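ハヴォットクームの量り売り石けん、5月からローナムブリッジでも　好きな香りを好きなだけ

ハヴォットクームの坂の途中にある石けん工房スクサワットが、5月から隣町ローナムブリッジで液体石けんの量り売りを始める。空いた容器を持っていけば、ハンドソープも食器用も、欲しい分だけ詰めて帰れる。バスを乗り継いで坂の店まで通っていた人にとっては、待ちに待った知らせだ。

会場は駅から川沿いに下ったところにある市場の一角で、花屋とパン屋のあいだ。午前中から夕方まで開き、売り切れた香りはその日はおしまいになる。初日に並ぶのは7種類。定番のレモングラス、ラベンダー、無香料に加えて、コブミカンの葉、カモミール、ローズマリー、それに新作のジャスミン茶が入る。このジャスミン茶がとてもいい。先に試させてもらったのだが、花の香りがふわっと立ったあと、手を拭くころには淹れたてのお茶のような青さだけが残る。もう一度洗いたくなって、洗面台の前でしばらくうろうろしてしまった。

スクサワットを切り盛りするのはチュティマ・ウォンスワンさんとモントリー・ケーオサイさん。ハヴォットクームに工房を開いたころは固形石けんだけを作っていた。液体を始めたきっかけは常連客からの注文で、台所の流しに置くと固形はどうしても溶けてしまう、同じ香りで液体のものが欲しい、という声がいくつも重なったそうだ。

「最初の一鍋は、とろみがつきすぎてスプーンが立ちました」とウォンスワンさんは笑う。「それでもお客さんに見せたら、薄めて使うから売ってほしいと言われて。うれしくて、その晩すぐに次の鍋を火にかけました」

固形石けんと液体石けんは、材料の油はほとんど同じでも、使うアルカリが違う。固形には水酸化ナトリウム、液体には水酸化カリウムを使い、煮上がるとまず飴色のペーストになる。スクサワットではこのペーストを寝かせてから湯で溶き、布でこして、香りをつける。鍋の前に立つのはもっぱらケーオサイさんで、湯を注ぐ早さには強いこだわりがある。急ぐと泡を抱き込んで白く濁り、それが澄むまで待つのがもどかしいのだという。
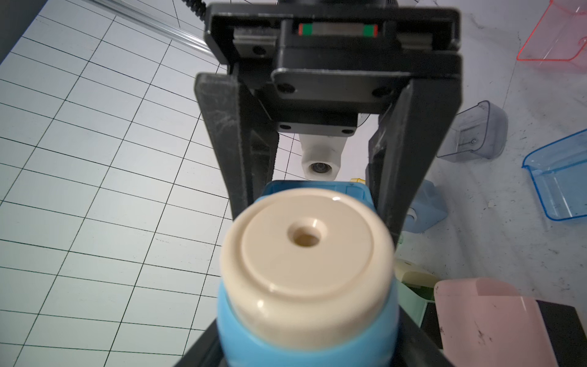
量り売りに持っていく容器は、よその店で買ったものでもかまわないのか。

口が開いて中を洗える容器なら、どこの品でも受け付ける。前の中身をすすいで、しっかり乾かしてから持ってきてほしい、というのが店からのお願いだ。飲み物の瓶も使えるが、その場合は中身の名前を書いた札を必ず貼ることになっている。

値段は重さで決まる。空の容器を秤に載せて目盛りをゼロに合わせ、そこへ注いでいくので、瓶が重くても損はしない。少しだけ試したい人は小瓶の底が隠れる程度でもいいそうで、これはありがたい。大きな容器を買ってから香りが好みと違ったときの、あの困った気持ちは誰にでも覚えがあるはずだ。逆に気に入ったら、持てるだけ詰めて帰ればいい。

ローナムブリッジへの出店を後押ししたのは、市場の近くで雑貨店プダムを営むナスリン・アサディさんだった。プダムでは以前から固形のほうを扱っていて、入荷した棚がその日のうちに空になることもあったという。液体はないのかと聞かれるたびに坂の上の店を案内していたが、足の弱い客にはすすめにくい。それならこちらに来てもらおう、とアサディさんが工房に手紙を書いた。

「返事が早かったんですよ。封筒を開けたら、もうジャスミンの匂いがして」

市場側の準備も進んでいる。流しと給湯は、以前ここに入っていた魚屋のものを直して使う。排水管の勾配が悪く、工事には思ったより時間がかかったが、先週には水が通った。手を洗って香りを確かめられる試し洗いの場所は、通路に面した側に設ける。買い物の途中に立ち寄って、手だけ洗って帰る人も大歓迎だという。なんとも気前のいい話！

春先に開いた試し売りは、3日間で用意した分がすっかりなくなった。受け取ったアンケートは93枚。いちばん票を集めたのは意外にも無香料で、理由の欄には、パンをこねる前に使いたい、赤ん坊の世話をするから、犬が香りを嫌がる、といった暮らしの様子がそのまま書かれていた。工房ではこれを受けて、無香料の仕込みを増やすことに決めた。二番手はレモングラス。ローズマリーは好き嫌いがきれいに割れたが、好きと書いた人の熱の入りようがすごく、裏面まで使って感想をつづった人もいる。

要望で多かったのは、ポンプの出の悪さをどうにかしたいというものだった。植物油から作った液体石けんは、市販の合成洗剤とはとろみの具合が違い、ノズルの先で乾くと膜を張って詰まりやすい。ケーオサイさんのすすめは、週の終わりにポンプを外し、ぬるま湯を何度か押し出すこと。これだけでずいぶん軽くなる。うちでもさっそくやってみたら、ずっと渋かった台所の一本が気持ちよく出るようになった。泡で出るタイプの容器に入れるときは、石けんを水でのばしてから使う。濃いまま入れると網の部分が目詰まりする。のばしたものは傷みやすいので、早めに使い切りたい。

冬に白く固まったという相談も寄せられている。これは寒さで成分の一部が出てきたもので、暖かい部屋に置いておけばたいてい元に戻る。湯せんにかけるなら、蓋をゆるめて低めの温度でゆっくりと。匂いが変わっていたり、色がまだらになっていたりしたら、使わずに店へ相談を。 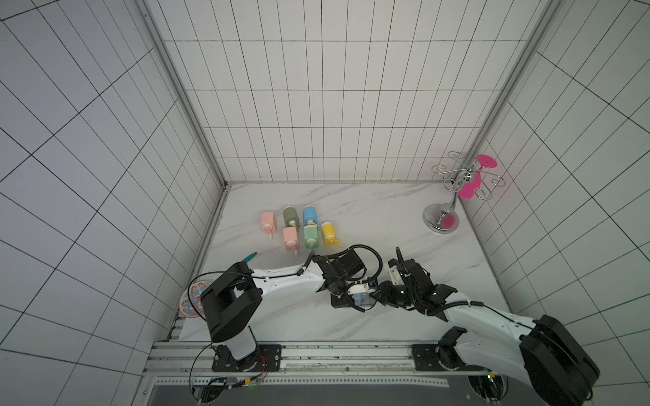

ラクラン・トッシュさんからは、試し売りで買ったカモミールを風呂場と台所の両方に置いていたら、家族がどちらがどちらか分からなくなり、皿を洗う分まで風呂で使い切ってしまった、という便りが届いた。同じ香りでも用途によって濃さが違うので、店で色違いの札をつけてもらえないかという。ウォンスワンさんに伝えたところ、札は初日に間に合わせるとのこと。食器用は緑、手洗い用は黄色、体用は白になる予定で、紐で首に結ぶ形を考えているそうだ。

札のほかにも、初日に向けて楽しみな企画がある。まずは石けんの切れ端の詰め合わせ。固形石けんを切りそろえるときに出る端を袋に入れたもので、形も香りもばらばら、何が当たるかは開けてのお楽しみだ。細かく削って湯に溶かせば洗濯の下洗いにも使えるし、ガーゼの袋に入れて引き出しにしまっておくだけでもいい。工房の店先では昼前になくなる人気の品なので、欲しい人は早めにどうぞ。

それから、香りの調合を見せる実演。エルネー・ボドナールさんが市場の奥の長机で、精油を一滴ずつ紙に落としながら、混ぜる順番で印象がどう変わるかを話してくれる。ボドナールさんはハヴォットクームの店でも同じ会を開いていて、これが毎回すこぶる面白い。前回はクローブを一滴足しただけで、おとなしかったオレンジが急に冬の台所の匂いになり、客席から声が上がった。参加は無料で、申し込みもいらない。香りの強い香水は、この時間だけ控えてほしいとのこと。

量り売りの収益の一部は、市場の裏手を流れる川の遊歩道の手入れに回される。工房が最初の年の目標に掲げているのは3,000回の詰め替えで、達したら市場で記念の石けんを配るという。どんな香りになるのか尋ねると、ウォンスワンさんとケーオサイさんの答えは見事に食い違った。片方はマンゴー、片方はショウガ。いっそ両方混ぜたらどうかと言ってみたところ、ふたりとも急に真顔になって紙に何か書きつけはじめたので、案外そのあたりに落ち着くのかもしれない。個人的にはショウガに一票を入れたい。

坂の上の店も、これまでどおり営業を続ける。液体の仕込みはハヴォットクームの工房でまとめて行い、できたものを朝のうちに市場へ運ぶ。季節の香りはまず坂の店に並び、評判がよければローナムブリッジにも回ってくる段取りだ。夏にはミント、秋にはイチジクの葉が控えている。イチジクの葉は昨年、少しだけ出してすぐに売り切れた香りで、買い逃した人からは今も問い合わせがあるという。今年は葉を分けてくれる農園が増え、鍋ひとつ分は多く仕込めそうだとケーオサイさんは話していた。

肌の弱い人には、店頭で成分表を渡している。油の種類、香りのもと、仕込んだ月まで書かれた紙で、気になる点があれば遠慮なく聞いてほしいとのこと。初めての香りは腕の内側で少し試してから使うと安心だ。容器を忘れたときには、市場の受付で洗浄済みの瓶を借りられる。返すのは次の買い物のついででよく、家で余っている蓋つきの瓶の寄付も同じ受付で受け付けている。口の広いものが特に足りないそうなので、ジャムの空き瓶をためこんでいる方はぜひ。

市場の開場は午前9時、石けんの売り場は準備が整い次第開く。問い合わせは雑貨店プダムの店頭まで。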